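Research > Papers > Work and Automation > Section 4

Print this page | E-mail this page
Shares: 73 | Comments: 9

4. What the grippers did to the housekeeping shift 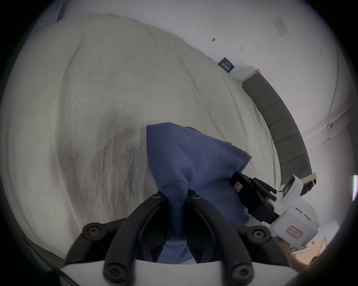 Figure 4. Cloth handling on a rumpled bed, seen from one of two hand-held grippers. The blue cloth is held in the ribbed black fingers in front; the second gripper comes in from the right.

4.1 Getting onto the floor

I came to the Echeverría in September with a fairly tidy plan. I was going to interview the housekeepers about the Zoton, the linen-handling robot that the hotel had agreed to help develop, and then I was going to go home and code the interviews. The Zoton itself wasn't in the building yet, so what I expected was a study of people's hopes and worries about a machine they hadn't met. I had a whole interview guide written for that (it's a decent guide, and I may use it somewhere else someday).

What I found was that the machine had already changed the job. The people training it needed examples of hands doing linen work, lots and lots of them, and the housekeepers were the ones producing the examples. They did this with a pair of hand-held grippers, one for each hand, working the fingers open and shut while the camera recorded. So a housekeeper would go into a room, do part of it the way she always had, pick up the grippers, and do another part over with two fingers per side in place of five. The work in Figure 4 is a small piece of that: a soft blue cloth being pinched up off the duvet, bunched and twisted the way cloth gets when you grab it low down.

I dropped most of my plan after the first morning and asked if I could just follow people around. They were nice about it. I carried a lot of pillowcases.

The hotel has 139 rooms, and nine housekeepers took part in the recording work while I was there. All nine agreed to let me shadow them and to talk with me afterward. I also got access to the task log kept in Skurnine, the scheduling software that hands out rooms each morning. The log held 478 recording tasks for my period, each with a room, a task name, a start time, an end time and a box for comments. I'll come back to that box, it was easily my favorite source.

4.2 Slower hands

The first thing everybody brought up was speed. A good housekeeper handles cloth so fast that it's hard to see what she's doing. She'll grab a corner, flick it, feel where the seam is and let go, all while looking at something else. With the grippers you can't feel the seam. You have to look for it, and then you have to get two fingers on either side of the fabric and close them, and if you've caught two layers when you wanted one you open up and try again.

I tried it myself on a quiet afternoon and I was terrible! I spent what felt like half my life trying to lift the edge of a pillowcase without dragging the sheet up along with it. The woman teaching me finally took the grippers out of my hands and did it in one go, and then told me that she'd been just as bad at first.

What interested me was how people felt about being slow. Some of them hated it. They'd spent years getting quick, the quickness was a thing they were known for on the floor, and now part of every shift made them look like beginners. One told me she closed the door when she recorded so the others wouldn't walk by and see. Others liked it quite a lot. It was a break from the pace, and a break that counted as work, which in a hotel is hard to come by. Two people used almost the same phrase with me on different days, that the grippers were the only part of the job where they were allowed to take their time.

I don't want to smooth that over into one finding. The same slow task was a comfort to one person and an embarrassment to the next, and I couldn't predict which from age or from years on the job.

4.3 Who does the rooms

Now for the less cheerful part. When recording started, the room quota stayed where it was. The idea at the management level was that the recorded tasks were real tasks (a towel gets folded either way), so the time would come out even. Anyone who has held the grippers could have told them it wouldn't. A folded towel that you've folded with grippers often has to be folded again by hand before a guest can see it, and the bed you've been working on has to be pulled straight.

For a while the extra time simply got absorbed. People skipped part of lunch, or traded rooms among themselves so that whoever was recording got the stayovers, which need less doing. The trading was clever and completely informal, and Skurnine couldn't see any of it. On the screen, every room belonged to the person it had been assigned to at seven in the morning. On the floor, rooms had been swapped twice by nine thirty.

This matters for the log. In the 478 entries, roughly 73 have a start time that can't be right, since the housekeeper named in the entry was in another room when I was standing next to her or when the door record says so. I first took these for sloppy data entry and nearly threw them out. They turned out to be the best evidence I had of how the trading worked, and once I showed a few of them to the housekeepers (with their okay, and with the names taken off) they explained the pattern to me over coffee in a couple of minutes.

The quota was changed later in my stay. Recording tasks now take a room off the list. I'd love to say my research did that, but the housekeepers had been asking for it since before I got there, and their supervisor had already put it in writing.

4.4 The comment box

The comment box in the log was meant for technical notes, things like a low battery or a stuck finger. People did use it for that. They also used it to tell the machine things. I mean that close to literally. "Don't pull from the middle," one entry says. Another says "this one is bad, I was tired, don't learn this one." Several explain why a towel was folded a certain way, with the band facing the door, and one adds that guests from the Flivberg conference center always want extra.

I asked about these. Most people laughed and said they knew the robot wouldn't read them. A couple weren't so sure, and it's a fair question. The comments went to the engineering side in the same export as everything else, and when I asked there, I was told the text field got dropped before training. I passed that along to the housekeepers. The number of comments went down after that and I felt bad about it, and I still go back and forth on whether I should have kept quiet. A few people kept writing them anyway.

To me the comments show something that the usual talk about replacement and deskilling tends to miss. These workers were teaching, and they'd begun to act like teachers. They corrected each other's folds more than before. They argued about the right way to lift a duvet, a thing most of them had never put into words. One told me that she'd started noticing her own hands at home while doing her own laundry, and that it annoyed her.

4.5 What they expected to happen

I did get to use a bit of my interview guide in the end. Asked what the Zoton would do once it arrived, most people guessed it would stay down in the linen room with the towels, and that the beds would be theirs for a good long while. Nobody I talked with thought it would manage a rumpled duvet in a room with a suitcase open on the floor. Some were worried about hours all the same, and they were mainly worried about the newer hires, who usually start in the linen room and learn the trade from there. If the machine takes the towels, where does a new person begin?

I put that question to the hotel and got a friendly answer with no details in it. Pay for the recording tasks was the other thing that came up again and again, and it's complicated enough that I've given it its own section, starting with how the hourly supplement was set and who was left out of it.

Print this page | E-mail this page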